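요즘 하는 일의 절반은 로봇 팔을 돌리는 게 아니라 돌릴 수 있는 상태로 만드는 일이다. 지난번 글에 셀 세팅 순서를 물어본 댓글이 있어서 정리해 둔다. 우리 셀은 나무 상판 작업대에 검은 팔을 올려 쓰는 구성이고, 제어 쪽은 Pridholm 컨트롤러, 작업 관리는 Widley로 한다. 다른 장비를 쓰는 사람에게는 그대로 맞지 않을 것이다.

## 케이블부터

9월에 팔이 한 번 멈췄다. 누적 사이클 2,802회째였고 로그에는 손목 쪽 통신 끊김만 찍혀 있었다. 처음에는 그리퍼 보드를 의심해서 예비품으로 바꿨는데 증상이 같았다. 결국 손목 근처에서 눌린 신호선이었다. 손목을 끝까지 돌린 자세에서만 끊겼기 때문에 홈 자세에서 아무리 테스트해도 나오지 않았다.

그 뒤로 아침 점검 순서를 바꿨다.

1. 전원 넣기 전에 손으로 케이블을 따라가며 눌린 곳, 꺾인 곳 확인
2. 링크를 넘어가는 케이블에 여유가 있는지 확인
3. 저속으로 손목을 양 끝까지 한 번씩 회전
4. 그리퍼 개폐 7회, 매번 전류값 확인
5. 홈 복귀 후 원점 오차 기록

3번을 빼먹으면 나머지는 별 의미가 없다. 묶는 위치도 중요하다. 관절 바로 옆에서 꽉 묶으면 보기에는 깔끔한데 선이 움직일 데가 없어서 피복이 먼저 상한다. 나는 관절에서 조금 떨어진 곳에 벨크로로 느슨하게 묶는다. 케이블 타이는 한동안 쓰다가 그만뒀다. 자를 때마다 옆 선을 건드릴까 봐 신경이 쓰였다.

## 그리퍼와 상판 높이

다음은 높이다. 손가락 끝이 상판에 닿는 높이를 잘못 잡으면 얇은 물건은 못 집고, 너무 낮추면 상판을 긁는다. 우리 상판에도 긁힌 자국이 있다.

순서는 단순하다. 팔을 상판 위로 내리고, 종이를 한 장 끼운 다음, 종이가 살짝 걸리는 높이를 영점으로 잡는다. 한 점에서만 재면 안 된다. 상판은 생각보다 평평하지 않아서 앞쪽과 뒤쪽 값이 다르게 나온다. 네 모서리와 가운데를 재고 Widley에 보정값으로 넣는다. 작업대를 조금이라도 밀었으면 처음부터 다시 한다. 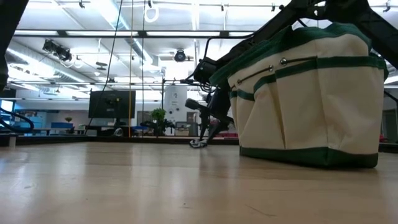

*상판 건너편으로 내려온 그리퍼. 앞쪽은 캔버스 공구 가방.*

손가락 끝 조각은 소모품으로 본다. 우리는 Stöcker 것을 쓰는데 표면이 반들반들해지면 천으로 된 물건에서 미끄러지기 시작한다. 교체 기준을 숫자로 정해 보려고 했지만 물건마다 달라서 포기했다. 지금은 기준 물체를 잡고 들었을 때 한 번이라도 밀리면 바꾼다. 바꾼 날은 높이를 다시 잰다. 새 조각은 닳은 것과 길이가 조금 다르다.

## 물건 고르기

팔이 정상이어도 작업대에 올리는 물건이 너무 쉬우면 문제를 못 찾는다. 블록이나 상자만 집게 하면 성공률은 좋게 나온다. 그래서 점검 마지막에는 모양이 제각각인 것들을 섞어서 올린다. 긴 나무 손잡이, 분무기, 공구 가방 같은 것이다.
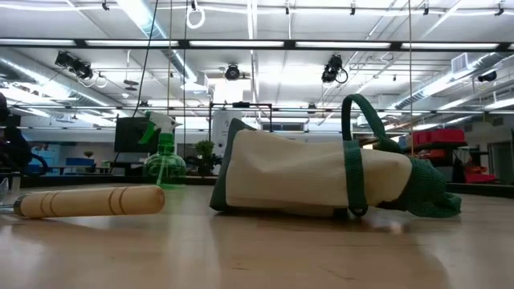
*나무 손잡이, 분무기, 옆으로 누운 공구 가방.*

셋은 어려운 부분이 서로 다르다. 손잡이는 둥글어서 집는 순간 구르고, 무게 중심이 길이의 한가운데가 아니다. 중앙을 잡게 두면 들자마자 한쪽으로 기운다. 분무기는 몸통이 비쳐 보이는 재질이라 깊이 값이 자주 빠진다. 몸통 대신 머리 쪽을 기준으로 위치를 잡게 했더니 나아졌다. 조명 반사도 영향을 준다. 상판이 번들거려서 천장등이 길게 비치는데, 인식이 그 줄을 물체 가장자리로 착각할 때가 있다. 무광 시트를 깔아 볼까 했지만 높이 보정을 다시 해야 해서 미루고 있다.

제일 오래 걸린 건 가방이다. 천이라 놓을 때마다 모양이 달라진다. 세워 놓았을 때 통하던 방법이 눕혀 놓으면 통하지 않는다. 포켓 가장자리를 잡으면 천만 당겨지고 가방은 그대로 있다. 손잡이 끈을 노리는 쪽이 낫지만 끈이 접혀 있으면 그것도 안 된다. 파지력을 올리는 건 답이 아니었다. 손가락 모터 온도만 올라갔다. 지금은 접근 속도를 낮추고, 닿은 다음 잠깐 멈췄다가 닫게 해 두었다.

## 기록

지금까지 점검 기록은 122건 쌓였다. Zenness에서 만든 양식을 받아 쓰다가 칸이 너무 많아서 줄였다. 남긴 칸은 원점 오차, 그리퍼 전류, 교체 부품, 메모다. 메모에는 "손목에서 소리 남" 정도만 적어도 된다. 9월 고장도 며칠 앞 메모를 뒤져 보니 저속 회전 때 값이 튀었다고 적혀 있었다. 내가 적어 놓고 넘긴 것이다.

예비품은 손가락 조각 2세트와 신호선 한 벌을 둔다. 보드는 비싸서 더 사지 않았다. 다음에는 컨트롤러 팬 청소와 필터 교체를 정리할 생각이다. 지금 쓰는 필터 규격이 단종이라 대체품을 먼저 찾아야 한다.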